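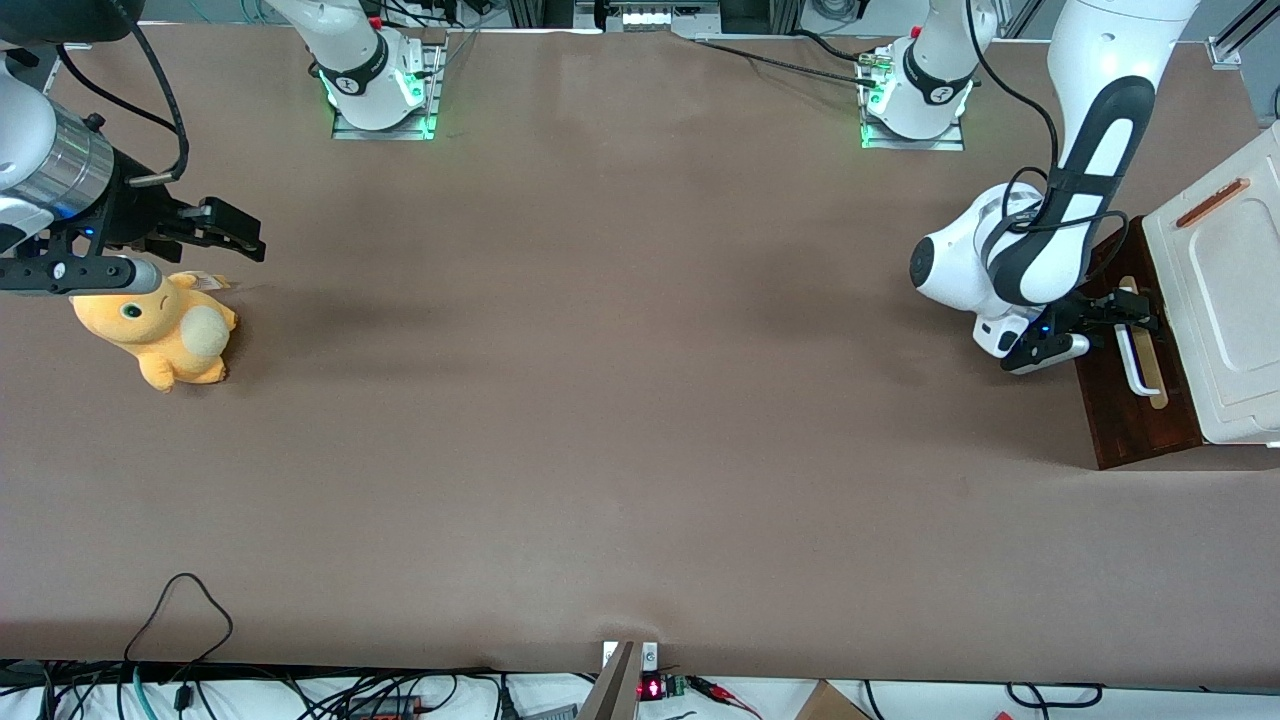

## 桌子就该铺牛皮纸，玩偶就该上桌

我先把立场摆出来：我觉得一张干活的桌子，最好的桌布就是牛皮纸。棉麻的不行，那种透明的软塑料垫更不行（夏天胳膊贴上去，抬起来"嘶啦"一声，谁受得了）。牛皮纸，光面的，一大张铺开，四边拿胶带往桌子底下一贴，完事。

这个话题我跟人争过很多回。每次有朋友来家里，进门第一句总是："你这是要搬家啊？还是要刷墙？"都不是，我家桌子平时就长这样，已经好几年了。

最早是跟面馆学的。我以前住的那条街上有家小面馆，老板嫌擦桌子费劲，中午一张纸，晚上一张纸，收摊的时候一卷，连汤带葱花全裹走。我那时候觉得这人真懒，后来自己住了，有了一张大桌子，吃饭、干活、拆快递、缝扣子都在上面，我才觉得这人真聪明。桌子一大，擦起来是真烦，尤其是那种浅色木头面的，热杯子放一下一个圈，酱油滴一下一个点，你整天都在伺候它。我买桌子是为了让它伺候我的呀！

铺上纸以后我整个人都松快了。想画个尺寸，直接在桌上画；打电话要记号码，直接在桌上记。有一回我找一个柜子的宽度找了半天，微信里翻，本子里翻，最后发现就写在我胳膊肘底下，旁边还画了一只鸡。（鸡是打电话的时候画的，那通电话特别长。）

纸我是整卷买的，牌子叫 Nenier，也没什么特别的理由，就是它家那卷够宽，一铺到底中间不用接缝。接缝这个事情很要紧，我要专门啰嗦两句。你要是用两张窄的拼，中间那条缝一开始看着没什么，过两天面包渣就全进去了，再过两天缝就翘边，写字写到那儿笔尖一戳一个洞。所以宁可贵一点，买宽的。上次那卷我用了 55 块钱，铺了很久，换得也不勤，脏了才换，有时候只是把纸转个方向，把靠窗那头的干净地方转到自己面前来，又能对付一阵子。

反对的声音我也听全了。第一种是说不环保。这个我认真想过，我也不敢拍胸脯说一定谁赢，但是我换下来的纸基本都还有用：垫菜筐，包盘子，给阳台那几盆东西挡太阳，最后脏得没法看了才扔。桌布要洗要烘要熨（你们真的熨桌布吗？），一来二去也要水要电。算不清楚的事情我就不算了，我挑我舒服的来。

第二种是说丑。这个我就不服气了。牛皮纸那个颜色，放什么上去都好看，你随便放个白的东西上去试试，放个黄的东西上去试试，颜色一下子就跳出来了。拍过二手货卖的人应该都懂，花桌布上拍什么都像地摊，牛皮纸上拍什么都像那么回事。我有个茶壶挂了好久没人问，换了个底重新拍，当天晚上就有人来砍价了。

第三种反对来自我朋友 Rizwan Tanoli，他的意见最难反驳，他说："响。"对，确实响。你在上面翻个书，挪个杯子，都是沙沙沙的。他在我家住过一阵子，早上六点多我起来弄早饭，他睡在隔壁，说像有人在他耳朵边上拆礼物。这条我认，我没办法，我后来早上改在灶台边上吃了。

### 然后说玩偶

好，桌子的事情说完，要说我真正想说的那件事了，就是毛绒玩具为什么不能放在桌上。

我不知道这规矩谁定的。好像大家都默认，玩偶要么在床上，要么在沙发上，要么在小孩手里，一旦到了桌上，立刻就有个大人过来说"拿下去拿下去，脏"。可是手机天天在桌上，手机去过地铁，去过厕所，去过你裤子口袋里最深处，怎么没人让它下去？包也往桌上放，钥匙也往桌上放，外卖袋子也往桌上放，轮到一只圆滚滚的毛绒小怪物，就不行了。

我偏要放。我觉得一张桌子上总得有一件东西是没有用的。你想想，桌上的每样东西都在催你：杯子催你喝水，本子催你写字，药盒催你吃药，快递催你拆，账单就更别提了。只有玩偶歪在那儿，什么也不要你做。你看它一眼，它也就那样，侧躺着，瞪着一只眼睛。我做事做烦了就捏它两下，捏完接着做，比刷手机强多了，手机一刷半个小时没了，玩偶你最多捏一分钟，你再捏也捏不出新内容来。

而且我喜欢那种说不清是什么动物的。兔子就是兔子，熊就是熊，太清楚了没意思。最好是圆的，有个尾巴还是肚皮的地方颜色浅一块，你问十个人，有人说是鸟，有人说是南瓜，有人说是某个动画片里的，报的片名还都不一样。我家侄女来，一口咬定是鱼。我问她鱼的鳍呢，她说它把鳍收起来了。行吧。

说到玩偶就要说标签。你们家玩偶的标签剪不剪？这个问题我拿去问过一圈人，结果吵起来了，比牛皮纸那个吵得还凶。剪标派觉得不剪就等于没真正拥有它，像沙发上的塑料膜一样，膜不撕，沙发就永远是家具店的。留标派又分好几种，有怕剪坏线头的，有想着以后还能卖的，有从小就爱搓标签那块布的（这一派人数远远超出我的想象，而且个个说起来眼睛发亮，说某一个角的手感如何如何）。

我是坚定的留标派，理由很没出息：洗的时候要看。水温多少，能不能甩干，全在那块小布上印着呢。我以前剪过一个，后来要洗，完全没主意，按普通衣服扔进去了，出来的时候里面的棉全跑到一条腿里，另外三条腿是瘪的。那个东西现在还在我妈家柜子顶上，站都站不住，靠着墙。所以剪刀请放下，让标签在外面支棱着好了，它支棱着也不碍着谁。

### 小家电，和它底下那块板

再说那种白色的、方头方脑的小烤箱。我对小烤箱的感情很深，深到我觉得大多数一个人住的、两个人住的，根本不需要嵌在柜子里的那种大家伙。大烤箱热起来慢，你就为了烤一片面包，开那么大一个仓，像为了接一个人开了一辆大巴。我以前租的房子里就有一个，漂亮得很，我住了那么久，主要拿它放锅。后来一打听，楼上楼下好几家都拿它放锅。那为什么要花那个钱呢？买个柜子不好吗？柜子还不用接电。

小的就不一样，它就在手边上，你会想起它来。半个红薯，一把花生，昨天剩的两块披萨，都是它的活儿。我有时候就为了让屋里有点香味，切几片苹果放进去，撒点肉桂，低温慢慢烘着，也不是很想吃，主要是闻。

但是！小家电底下一定要垫一块板。请大家一定垫一块板。我说的是正经木头板，厚一点，深色的最好，掉了油看不出来，而且要比机器大一圈，往前多伸出来一截。多伸出来的那截是整个厨房里最有用的一小块地方，你开了门，端出来的东西总得有个地方先落一下，手套摘下来总得有个地方搭一下。没有那一截，你就会端着个烫盘子原地转圈，嘴里喊"让一让让一让"，屋里又没有别人。

我那块板是从 Drestero 清仓的时候捡回来的，原来是块砧板，深红棕色，有一面裂了，人家不要了。我把裂的那面朝下，上面抹了几遍油，到现在用得好好的。店里的小伙子还劝我，说这个切不了菜了。我说我不切菜，我给烤箱当脚垫。他看我的眼神很复杂。

还有把手，我对把手意见很大。现在好多小家电为了好看，把手做成一条缝，或者干脆没有，让你从门的上沿抠。平时是挺好看的，可是你戴着厚手套的时候怎么抠？一手端着盘子的时候怎么抠？老年人手指头不灵活怎么抠？我就喜欢那种老老实实凸出来的 U 形把手，四根手指能整个伸进去，一拉就开。我妈试过我朋友家那个隐藏式的，抠了三下没抠开，转头对我说："这家是防贼的吧。"

买家电之前我建议大家都去店里摸一摸把手。屏幕上看参数没有用，写多少瓦多少升，你回家以后再也不会想起来，但是把手你每天都要拉。我上次换小烤箱，最后剩两台比，一台 816 块，一台 1,000 块整，贵的那台功能多得吓人，能发酵能解冻还能做酸奶，我在店里把两扇门各开了好几次，买了便宜的。多出来的那些功能我知道自己的，第一周新鲜，第二周说明书就不知道塞哪儿去了。

### 混着放，不要紧的

写到这里我发现我说的是三件事，可是在我家里它们就是一件事：一张铺着纸的大桌子，一头是小烤箱垫着木板，中间歪着一个玩偶，剩下的地方归我。

很多人家里讲究分区，吃的归吃的，玩的归玩的，干活的归干活的，收纳视频里都这么教。我跟着学过，真学过，十月份的时候我花了整整两天，买了 22 个一模一样的盒子，贴标签，分类，拍照发朋友圈，收获了很多赞。然后呢，每次要用剪刀，我得站起来走到柜子前面，抽出"文具"那个盒子，打开，没有，想起来归在"工具"里了，再抽，再开。用完了要原路送回去。你送几次？我送了四天。第五天剪刀就睡在桌上了，第六天胶带也来了，到了第二个礼拜，盒子里什么都没有，东西全在盒子外面。我后来拿那些盒子装土豆，倒是很合适。

打那以后我就想开了，我的东西爱待在哪儿，我就让它待在哪儿，我只管一条，就是台面好打理。这又回到牛皮纸了：你底下那层是纸，上面再乱你心里也不慌，大不了东西挪开，纸一揭，底下的桌子还跟新的一样。它给你兜着底呢。

当然了我也有不能忍的乱。电线我就不能忍，尤其是从桌沿垂下来的那种，走路刮一下，杯子就倒了。还有瓶盖跟瓶子分开放的，我丈母娘家就这样，一个抽屉全是盖子，一个架子全是瓶子，你得像配对象一样一个一个试。还有把湿毛巾团成一团扔在木板上的，这个我会发火，木头闷在水里要发黑的，我抹那几遍油容易吗！

玩偶和烤箱放在一张桌上要离远一点，这个得说一句，免得有人学我学出事来。毛绒的东西别挨着发热的东西，纸也是，烤箱前后左右都留出空来，用的时候人别走开。我家的习惯是一开烤箱，玩偶就往我这头挪，挪到我左手边，等烤箱凉透了再让它随便躺。木板也有这个好处，机器跟纸之间隔了厚厚一层。我讲桌子随便，可没讲火随便，这是两码事，你们不要在评论里拿这个说我（上次那篇讲蜡烛的，评论区我现在还没看完）。

有人可能要问，家里来客人怎么办，也让人家跟玩偶一起吃饭？对啊。我请人吃饭就在这张桌上，纸换新的，每人面前用笔写个名字，省得摆座位牌，喝多了还可以在上面画画。上一回 Rizwan 坐在最里头，那个黄毛团子就在他盘子边上，他吃到一半给它画了一副刀叉，端端正正画在两边，后来又给画了一碗饭。那张纸我没舍得扔，裁下来那一块，现在压在电视柜的抽屉底下垫着，拉抽屉的时候能看见半碗饭。

如果你也想试，我的建议是先从小的一卷开始，铺一个周末看看，受不了那个声音就算了，纸还可以拿去包书。胶带用美纹的，别用透明的，透明胶撕下来会留一道黏的，粘一桌子灰。铺的时候要两个人，一个人压着一头，一个人往另一头捋，一个人也不是不行，就是得在桌上趴一会儿，我一般用两罐豆子压住角。豆子的罐头比番茄的沉一点，我试过。

好了我要去看红薯了，刚才放进去的，已经开始冒糖了。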